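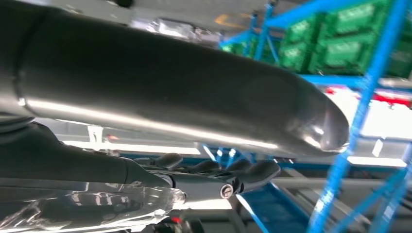 The purchase price is the least useful number on a robot quote, and most of this session is spent on the other ones. Vendors quote the arm. What you pay for is the arm, whatever is bolted to the end of it, the guarding, the integration hours, and the shelving you find you have to move. Take the end effector first. A black hand with four fingers fanned out, as on this handout, costs more to own than a suction cup or a two-jaw clamp, and the question for a buyer is which items on the pick list need it. Clear plastic wrap, crumpled and full of glare like the sheet under the forearm, is a fair test item to bring to a demo. Green crates with handle cutouts are a much easier job, and a sales team given the choice will pick the crates.

Print this page | E-mail this page

Session 4: Budgeting for a picking cell
Instructor: Caoimhe Ó Ceallaigh

Reading a quote

Our working case is Tillwood, a parts warehouse that asked two suppliers, Grorkex and Dremard, to bid on the same cell. The bids are in your packet. Before class, go through each one and mark every line that says "as required," "typical" or "customer supplied." Those words move cost from the vendor's column to yours. The Dremard bid looks cheaper until you reach page 2, where floor anchoring, network drops and safety signoff are all customer supplied.

Grorkex promises 600 picks per hour. Ask what was being picked, from what, and who reset the cell when it stopped. A rate measured on identical boxes in a tidy row tells you very little about a mixed shelf. Tillwood's own trial on mixed stock came in far lower, and the supplier's response was to suggest a better sort of stock.

Lines people leave out

Spare fingers, pads and cables. Get a price list for wear parts, dated and signed, before you order.
Software renewals. Find out what stops working if you don't renew.
Downtime cover. Somebody still has to pick by hand while the cell is down, and that person is on payroll.
Training, including for the second shift.
Rack changes. If the arm can't reach past an upright, either the arm moves or the rack does, and both cost money.
Disposal. I have seen one plan in my career that budgeted for it.

Payback

The vendor worksheet shows Tillwood breaking even in 13 months. Rework it with the pick rate from the mixed trial, add the missing lines, and the answer is 42. Neither figure should be trusted very far. The second one at least shows its inputs, so you can argue with it. Do the same sheet at half the expected volume. If the project only works in a good year, write that down where the person signing will see it.

For Friday

Rewrite the Sarıgül proposal as a one-page budget. Keep leasing and buying in separate columns. State the acceptance test in plain words: which items, how many hours, what counts as a failed pick, and how much of the final payment you hold until it passes. "Satisfactory performance" will be marked wrong.

Related items
Session 3: Writing a spec a vendor can't wriggle out of
Session 5: Leases, service contracts and exit terms
Worksheet: Tillwood payback sheet, blank
Reading list, updated July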